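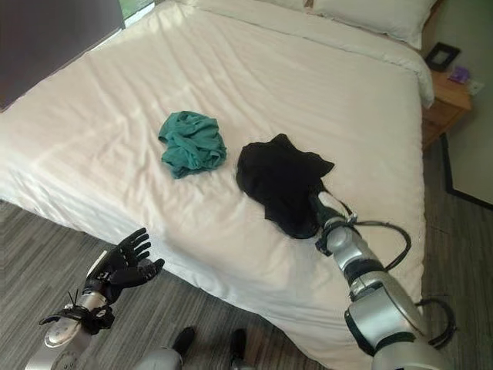
Speaker notes: "Reading a floor plan before you buy off one"
Pádraig Cronin, Kellari Homes buyer evening, 19/06/2026

Start on time even if people are still finding chairs. Handout is the Drindura plan, both floors, printed large. Don't explain it yet, let them look.

Opening
Hello, thanks for giving up a Friday night for this. Ask for a show of hands: who has already toured a model home? Who has looked at a plan and had no idea how big the bedrooms were? (Usually the same hands. Mine went up too, the first time.)

I love floor plans. I've kept a folder of them for years and I still get excited when a new one lands on my desk. What I'd like is for everyone to go home able to walk through one in their head.

Find the front door
Get them to put a finger on it. Now walk in carrying groceries. How many turns to the kitchen? On the Drindura it's 2, and one of them is around the stair post. On the Barbier you come in from the garage straight past the pantry, and it's lovely, you'll thank yourself every week of the year.

Then do it again with muddy shoes and a dog. Where does everybody stop? If the answer is "the good rug," you want a bench and hooks somewhere, so ask about the mudroom option early. It moves a wall, and walls get hard to move once framing is scheduled.

Room sizes
Printed dimensions are wall to wall at the widest point. They include the bit behind the door. Bring out the tape measure here and get two people from the front row to hold it. People remember this part!

Bedroom test: draw the bed to scale, then the nightstands, then a person getting out on each side. Leave room to pull a drawer all the way open. The third bedroom in the Kunis is a great little room, but with a queen in it the closet door and the bed start arguing. A full fits fine. Say so plainly, someone always asks.

Windows
Which way is north? It's the small arrow nobody looks for, bottom corner of the sheet. Flip the plan over and hold it to the light, because your lot may take the mirrored version. Morning sun in the breakfast nook can turn into morning sun in the garage.

Story about the couple in May who taped their plan to the patio door for a weekend and changed the whole back of the house. Keep it short. (It ran long last time.)

Storage
My favorite slide. Count closets, sure, but look at depth and at where they are. Linen closet by the bathrooms? Somewhere for a vacuum? The space under the stairs is drawn blank on all three plans and you can ask for a door on it.

Square footage
Roughly 3,000 square feet sounds huge until you take off the stairs, the halls and the two-story entry. Show the shaded version of the Barbier. Pause. Let the muttering happen.

Outlets
Mark them on your own copy at home, in pencil, after you've placed the furniture. Switches too. Which hand is free when you come in?

Questions
Likely ones: ceiling heights, swapping the tub for a shower, whether the loft can be closed in (yes on the Drindura, no on the Kunis, the window's in the wrong place). Pricing goes to the sales desk, I don't have the sheets.

Scale rulers are in the box by the door, 40 of them, one per household please. Spare pencils in my bag.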